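Notice to the Residents of Florkell House

To all residents, from the Office of the Superintendent

It is the duty of this office to record that the tenant of Room 17, Mrs. Corina Mayrhofer, gave up her tenancy in March, after 10 years in the building. She left no forwarding address. Her rent was paid through the end of the month, and the key was returned in an envelope marked "With thanks for the radiator."

Residents have asked this office about the singing. The matter was first raised by Mr. Balakrishnan Pillai of Room 16, who reported that a woman's voice could be heard through the shared wall each evening at six. The complaint was entered in the register and a letter was sent. Mrs. Mayrhofer replied that she did not sing, had never sung, and had assumed the voice was Mr. Pillai's wife. Mr. Pillai is a widower.

An inspection was carried out by Ms. Refilwe Maluleke of this office. She stood in the corridor from a quarter to six until seven and wrote in her report: "Heard it. Two verses. Could not say which side." Mr. Pillai then asked that his complaint be withdrawn. The register shows that he also asked for his chair to be moved – at his own expense – to the wall in question.

The room has since been let to Miss Maiara Dantas, lately of Bultcombe, who was told of the matter before she signed. She began unpacking the same afternoon.

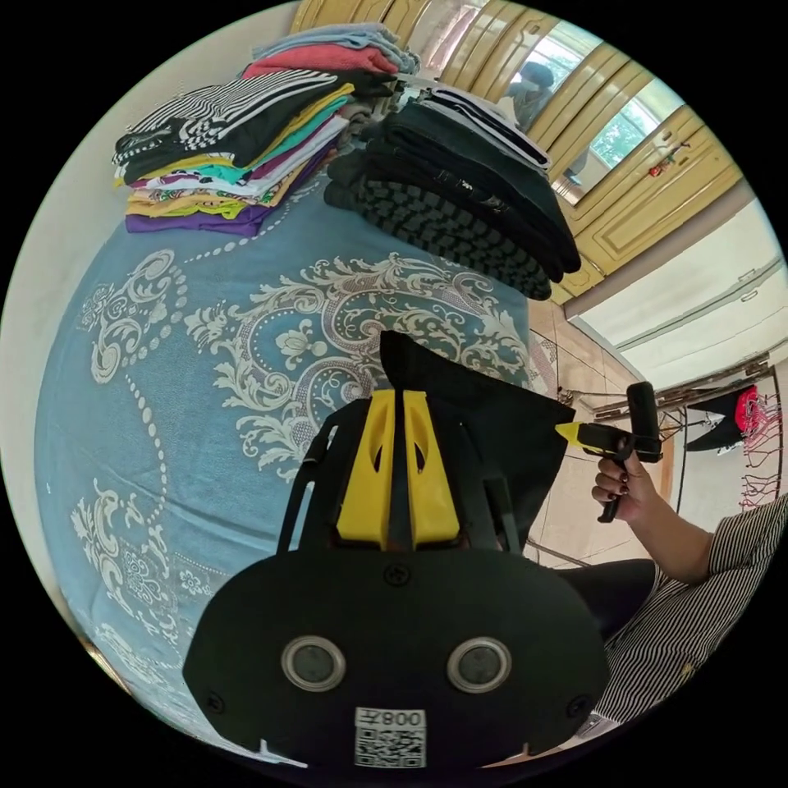
Folded clothes on the bed, Room 17.

Miss Dantas called at this office the next morning to report that the singing had stopped at the second verse, as if waiting. She asked whether the rules of the house allowed a tenant to answer.

The rules were consulted. They forbid pianos, drums and brass after nine. This office found nothing further to say, and Mr. Pillai has been informed.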